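Home | Kitchen | Gallery | Small Rooms | Say hello

The little microwave gallery

Jan 11, 2018

102 shares | 49 comments

I promised a few of you that I'd write about microwaves, and then December happened and I did nothing at all (sorry!). We'd been living with a kettle, a toaster and one very tired hob while the kitchen at Skevus Cottage was being redone, and I'd got so fed up of beans heated in a saucepan that I started looking at microwaves the way other people look at holidays. I wanted something small and plain with no grill, no fan oven and no booklet of chicken recipes, and I wanted it in a colour that wouldn't shout at the cupboards.

So this page is all about one sort of oven, a compact cream one with Chinese labels on the buttons. I've kept the chat short between the pictures and saved the rambling for afterwards. 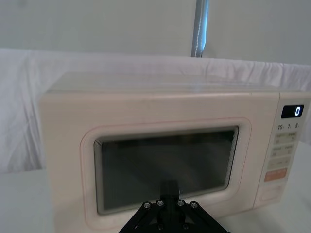
Rounded corners, a dark window and a zero on the display. I'd call the colour a very pale pink, nearly cream.

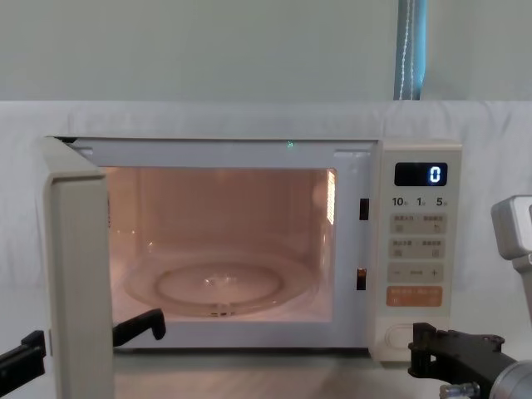 Door open and the light on, with the glass plate in its place. I love that peachy glow.

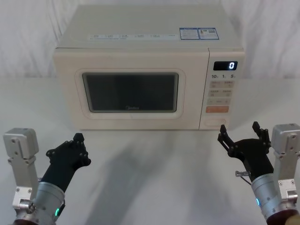
The whole front, from the zero at the top of the panel to the door button at the bottom.

I grew up with a microwave that had two dials and a ping, and I've never really forgiven the ones that came after it. My last one had so many programmes that I only ever used one of them, and that was by pressing it over and over until the time looked right. What won me round to this kind of panel is the row of quick times just under the display – ten minutes, one minute and five seconds – with the orange start button further down, the only bit of strong colour on there. You don't need to read much to get on with that! I did stick a scrap of paper inside the cupboard door at home with the button names in English, mostly for visitors, and it has already got gravy on it.

The five seconds is my favourite thing and I will defend it to anyone. Butter straight from the fridge, honey that's gone solid, a hard scoop of ice cream, all of them want a tiny nudge and nothing more. I used to guess, and I've made a lot of accidental melted butter in my time.

Now, where to put one. I measured our corner three times and still got it wrong, as I'd forgotten the door needs room to swing out to the left. If you've got a wall or a tall cupboard on that side, cut out a bit of cardboard and try it before you spend any money. Our shelf is from Plovero and it's 50 cm deep and 100 cm long, which leaves space at the end for the bread bin and a pile of post I'm ignoring. The brackets came from Dhillon Hardware, and they're the chunky ones, so I've stopped worrying about the lot coming down in the night.

Cleaning is easy enough on a plain shape like this. I use a warm damp cloth on the outside and go over it again with a dry one, and the glass plate goes in the sink with everything else. For smells I put a bowl of water with half a lemon in it and let it get properly steamy – fish pie was the last culprit. I bought a splatter cover from Plastimlow as well, and it does the job, though it's a nuisance to store and currently lives on top of the fridge.

The tiles are next, then I'll do a gallery of the shelf with everything on it. I still can't decide between the sage green and the white, so tell me which you'd have and I'll probably go with whichever gets the most votes.

Share this page | 49 comments | Older galleries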